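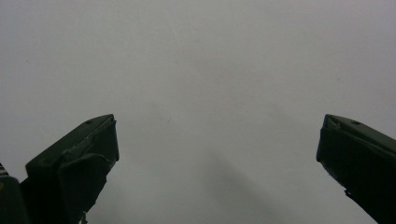
Plain, pale gray with faint blotches toward the top.

Cleaning a Plain Painted Surface Without Leaving Streaks

Light gray paint shows every uneven patch, and most streaks come from using too much water. The method is the same for a wall, a ceiling or a painted tabletop.

What you need

2 buckets
4 soft white cloths
Mild dish soap
A step stool for high areas

Steps

1. Dust first. Wrap a dry cloth around a broom head and work from the top down. Dust left on the paint turns to gray smears once it gets wet.

2. Put a small squirt of soap in one bucket of warm water. Fill the other with clear water.

3. Test a spot low in a corner and wait 10 minutes. If color comes off on the cloth, stop there and stick to dry dusting.

4. Wring the cloth until it no longer drips. Wipe in straight, overlapping passes, one arm's width at a time.

5. Go over the same section with clear water, then dry it before moving on.

6. Check the surface from the side with a lamp. Blotches that remain after drying may be in the paint itself - more scrubbing will only make them shiny.

Flat paint marks easily, so use light pressure. Let the surface dry overnight before any touch-ups.

Niamh Sheehan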